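Section 4. Setting up your shared label printer

Read section 3 first if the printer is still boxed. Tape off, tray out, then come back.

Needed: the Holitz printer, power lead, one roll of labels, a laptop on the office network, the admin password (Chunhua Xu has it, ask her and not the help line).

4.1 Loading the roll

1. Power off. Switch is on the back, left of the lead.
2. Press both side catches, lift the lid all the way till it clicks.
3. Slide the roll holders apart. Drop the roll in, labels facing up, loose end toward you.
4. Let the holders close on the roll by themselves. Don't push.
5. Pull out enough to reach past the front lip.
6. Lid down, press both corners. Two clicks.
7. Power on. Light goes amber, then green.

Caution: the print head sits under the lid and gets hot after a long run. Wait 2 minutes before touching anything in there.

Note: light stays amber = lid not fully shut. Nearly always the right corner.

4.2 Calibrating

Do this for every new roll size. Same size as last time, skip it.

1. Hold FEED until the light blinks twice. Let go.
2. Printer pushes out a few blanks and stops. Normal.
3. Press FEED once. Should advance exactly one label and stop at the gap.
4. If it stops halfway down a label, repeat from 1. Still wrong after two goes, check the roll is under both guides and not riding on top of one.

4.3 Connecting

Network cable is best. Wi-Fi works but drops out at the Kostik end of the building, so if your desk is down there use the cable.

1. Plug the cable in before turning the printer on. It only looks for a network at start up.
2. Hold FEED and PAUSE together till a status label prints. Address is on the fourth line.
3. Type the address into a browser on the laptop. Log in.
4. Change the name to your room name. Please no "printer1", we have two of those allready.
5. Set the port to 2777. Type it without a comma; the screen displays it as 2,777 afterwards, that's fine.
6. Save. Restart the printer.
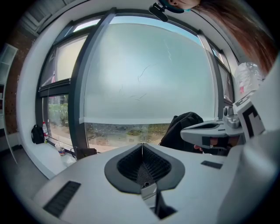

7. On the laptop, open Wasel, go to Devices, then Add. Your room name should be in the list. If not, hit refresh and give it a minute.
8. Pick it, choose the label size, print a test.

Caution: don't run the firmware update from the browser page while anyone has jobs waiting. It clears the queue and you can't get it back.

4.4 Templates

Templates live in the Hou folder on the shared drive. Open, don't copy to your desktop, or you'll be on the old version by May when the address block changes.

1. In Wasel, File, Open template.
2. Pick shelf, box or return. Return is the one with the thick border.
3. Fill in the yellow fields only. Gray ones fill themselves.
4. Check the preview. Long names get chopped at 21 characters, so shorten them yourself.
5. Set quantity, Print.

Note: quantity goes back to 1 after each job. Reprints need it typed again.

4.5 If it goes wrong

Blank labels. Roll is in upside down. See 4.1, step 3.

Faint on one side. Lid not shut, or head needs a wipe. Use the cleaning pen in the lid pocket, one direction only, let it dry.

Prints fine, then skips. Recalibrate (4.2). Check for a stray label stuck round the roller. Peel it with fingers, no blades on the rollor please.

Red light, no beeping. Out of labels.

Red light and beeping. Jam. Power off, open, pull the labels back out the way they went in, cut off the creased bit, reload.

Wasel says offline but light is green. The address changed. Print a status label and redo 4.3 from step 7.

Spare rolls: order through Chunhua Xu, give her the room name and roll size.

Section last changed 2024-10-01. Cutter attachment is in section 5.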